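Foro Trosus > Cocinas y baños > Encimera de alquiler: ¿cambiarla o aguantar?

encimera_triste
9 de julio de 2020
Buenas. Vivo de alquiler en un piso con cocina pequeña y la encimera está hinchada al lado del fregadero. Es de aglomerado con laminado, la típica, y el canto se ha abierto por la junta. El casero dice que la cambie si quiero, que él pone 600 euros y lo que pase de ahí lo pongo yo. También me deja elegir material mientras no sea "nada raro".

He pedido precio en Tiven y en una marmolería del polígono. En Tiven me dan laminado con canto recto dentro de los 600, montaje incluido, pero el fregadero me lo cobran aparte si quiero cambiarlo. La marmolería me da un compacto que se va bastante más arriba. Tengo contrato para 3 años más, así que tampoco sé si me compensa meter dinero en una casa ajena.

La encimera es recta, va de pared a pared, y el tramo de trabajo es lo que queda entre el fregadero y la placa. Lo demás está ocupado siempre.
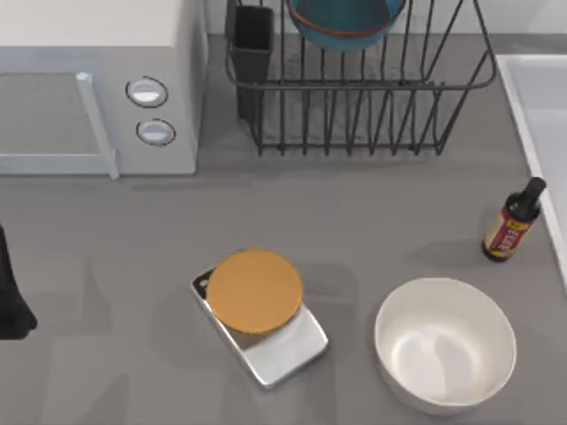

Mis dudas son tres: si el laminado me va a aguantar el contrato entero sin volver a hincharse, si tiene sentido aprovechar para poner un fregadero bajo encimera, y si alguien ha conseguido que el casero descuente la diferencia del alquiler. Gracias.

nivelburbuja
Mensajes: 2617
Laminado y a correr. No pongas un duro tuyo en una encimera que se queda allí cuando te vayas. El problema de las hinchadas casi nunca es el material, es que el montador corta el hueco del fregadero y no sella el canto. Exige que te pasen silicona o cola por todo el corte antes de encajar el fregadero y que lo hagan delante de ti.

Lo de bajo encimera, olvídalo en laminado. Por el hueco quedaría el aglomerado a la vista y en un invierno lo tienes como una esponja.

pisoquinto
No estoy de acuerdo con lo del laminado. He tenido 2 en el mismo piso y las dos se abrieron, la primera por el fregadero y la segunda por la junta con la pared. La segunda estaba sellada, lo vi yo. Si te quedan años de contrato y el casero pone los 600, la diferencia hasta el compacto repartida por meses se queda en poca cosa. Y cocinas todos los días encima.

Además el compacto sí admite fregadero bajo encimera, y limpiar arrastrando las migas directamente dentro es otra vida.

nivelburbuja
Mensajes: 2617
Repartida por meses cualquier cosa se queda en poco. El dinero lo pone él y el piso es de otro. Si en marzo el casero decide que vende, a ver quién le devuelve el compacto.

pisoquinto
Con contrato en vigor, si vende, el comprador normalmente tiene que respetarlo. Que lo mire bien según lo que haya firmado, claro.

encimera_triste
El contrato es prorrogable y está en regla. No creo que venda, vive en el mismo edificio. Lo que sí me preocupa es gastarme el dinero y que luego me suba la renta porque la cocina está mejor.

llave_de_paso
Antes de decidir nada mira de dónde viene el agua. Cambié la mía y a los pocos meses estaba otra vez levantada. Era el grifo, que perdía por la base y el agua se metía por el agujero de la grifería. Por arriba no se veía nada. Vacía el mueble, pon papel de cocina seco alrededor de los latiguillos y déjalo toda la noche.

Otra cosa que no se dice en las tiendas: pregunta si el montaje incluye retirar la vieja y volver a conectar el desagüe. A mí me dejaron la encimera antigua apoyada en el rellano y tuve que llamar yo al ayuntamiento para la recogida.

encimera_triste
He hecho lo del papel. Esta mañana estaba mojado por detrás, justo debajo del grifo. Así que algo pierde. Voy a cambiar el grifo primero y luego sigo con lo demás.

Sobre la retirada: en Tiven es aparte. En la marmolería va incluida, pero el fontanero no.

cuarto_trastero
Perdón por desviar el tema, pero yo en una cocina así pensaría antes en la distribución que en el material. En la mía gané mucho más quitando cosas de encima que cambiando el tablero. Subí el microondas a una balda con escuadras y colgué el escurridor dentro del mueble alto, con el fondo abierto para que gotee en el fregadero. Me queda todo el tramo libre para amasar.

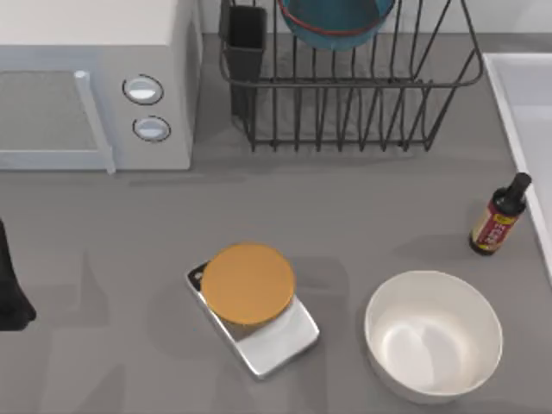 Microondas y escurridor, uno al lado del otro.

Si vas a cambiar la encimera, es buen momento para hacerlo, porque los muebles altos los tienes a mano y el montador ya lleva el taladro.

nivelburbuja
Mensajes: 2617
Un microondas en una balda con escuadras, en un piso de alquiler con tabiques de ladrillo hueco, yo no lo pondría. Depende mucho del taco y de lo que haya detrás. Y sacar un plato de sopa hirviendo por encima de la altura de los ojos tampoco me parece buena idea.

cuarto_trastero
La balda está a la altura del pecho. Y la pared es maciza, lo comprobé antes de taladrar. Lleva puesto desde que me mudé y no se ha movido.

pisoquinto
Pues en eso coincido con nivelburbuja. El escurridor dentro del mueble sí, el microondas lo dejaría abajo. Ojo también con el escurridor metido en un armario sin ventilar. A un familiar le salió moho en el techo del mueble y tuvo que quitar la trasera.

hornillo_azul
Entro solo para lo del material. Tengo una encimera Hilten, la gama de laminado con canto redondeado hacia abajo, y estoy contento. El canto redondeado frontal hace que el agua no se quede en la arista, que es por donde se abrió la anterior. Se ve más antigua que la de canto recto, eso sí. En mi casa decían que parecía de oficina.

Para sellar la junta con la pared puse copete de aluminio en vez de silicona sola. La silicona sola se pone negra y hay que rehacerla cada poco.

encimera_triste
¿El copete te lo pusieron ellos o fuiste tú?

hornillo_azul
Yo. Es atornillar la base y encajar la tapa a presión. Lo único complicado fueron las esquinas, porque ninguna pared estaba a escuadra y las piezas de plástico no cerraban del todo. Puse un poco de silicona transparente por detrás y listo.

llave_de_paso
Si el presupuesto es justo, también puedes comprar el tablero a medida en un almacén de maderas y que te haga el hueco un carpintero del barrio. Aquí lo hace Đinh, que es un taller pequeño al lado del mercado, y sella los cortes con cola de poliuretano sin que se lo pidas. Tardan más que una tienda grande. Me hicieron esperar y tuve la cocina desmontada más tiempo del que me habían dicho.

pisoquinto
Eso de tener la cocina desmontada sí que hay que pensarlo. Con la tienda grande entran por la mañana y por la tarde tienes agua.

encimera_triste
Actualizo. He cambiado el grifo, el papel sale seco. He hablado con el casero y se queda en sus 600, no descuenta nada del alquiler aunque yo ponga más. Con eso me voy al laminado, canto redondeado si lo tienen en un gris claro, y fregadero sobre encimera como el que hay. El copete lo pondré yo.

Lo del escurridor en el mueble alto me lo apunto para más adelante. Del microondas no hago nada de momento, el enchufe bueno lo tengo ahí y no quiero andar con alargadores.

nivelburbuja
Mensajes: 2617
Bien. Pide que te dejen por escrito lo del sellado del hueco en el presupuesto. Y guarda el recorte del fregadero, que sirve de tabla para el balcón o para probar productos de limpieza.

pisoquinto
Yo habría puesto el compacto, pero con ese casero lo entiendo. Haz fotos de cómo queda todo el día del montaje y mándaselas, por la fianza.

cuarto_trastero
¿Al final Tiven te cobra la retirada o la bajas tú?

encimera_triste
La bajo yo. Cabe en el ascensor en diagonal si la cortan por el hueco del fregadero, ya lo he medido.

Compartido 3 veces · 21 respuestas

Temas relacionados
Silicona negra en la junta del fregadero
Copete de aluminio o de PVC: opiniones
¿Quién paga el grifo en un piso de alquiler?
Mueble escurreplatos sin fondo: ventilación
Canto hinchado en puerta de lavavajillas

Contacto | © Foro Trosus | Volver arriba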